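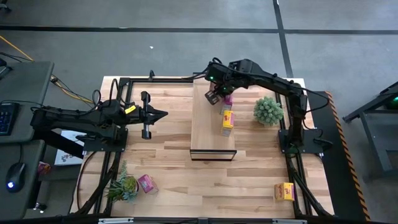 Última modificación: 25 abr 2021

Ya tenemos mesa de muestras en Gindari, y estoy contentísima. Los que venís por la tienda sabéis que llevábamos desde febrero con las cajitas metidas en un cajón, y cada vez que alguien pedía ver el formato pequeño había que ponerse a rebuscar. Pues se acabó: tablero de madera clara, una tarima estrecha en el centro para que las cajas queden en alto y un par de plantas para que aquello no parezca un almacén (la redonda de pinchos es mi favorita, aviso).

El tablero lo encargamos a Layug, que nos cobró 400 euros con el transporte incluido. Me pareció un buen precio, la verdad, y encima llegó antes de lo que nos habían dicho. Las plantas salen del vivero de siempre, y me han prometido que aguantan con poquísima agua — ya veremos, que yo he matado hasta un cactus.

Todavía estoy dándole vueltas a la colocación. Una opción es una caja rosa y una amarilla arriba y las otras a los lados, pero así sueltas se pierden un poco. También me preguntasteis por el catálogo nuevo de Zeston: lo tendremos en el mostrador, con 56 referencias, y quien lo quiera en casa que me escriba y se lo mando.
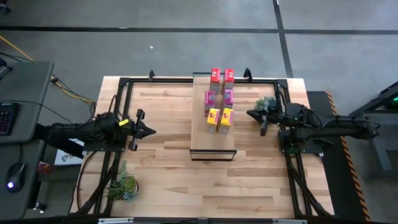 Lo de ordenar por colores me tiene enganchada. En casa lo hago con las especias, con los libros y hasta con los calcetines, así que era cuestión de tiempo que acabara haciéndolo también en el trabajo. Con las cajas me quedo con las parejas: las dos rojas al fondo, las dos de rosa fuerte en medio y las amarillas delante, que son las que más llaman. De pie y en filas se ven estupendamente, y si alguien se lleva una en la mano luego es facilísimo saber dónde va.

La mesa se puede visitar desde ya, hasta las 9 de la noche, en el local de la calle Skutum. Si tenéis otra idea para colocar las cajas, traedla, que me encanta cambiarlo todo de sitio — y si os sobra una maceta bonita, ¡también!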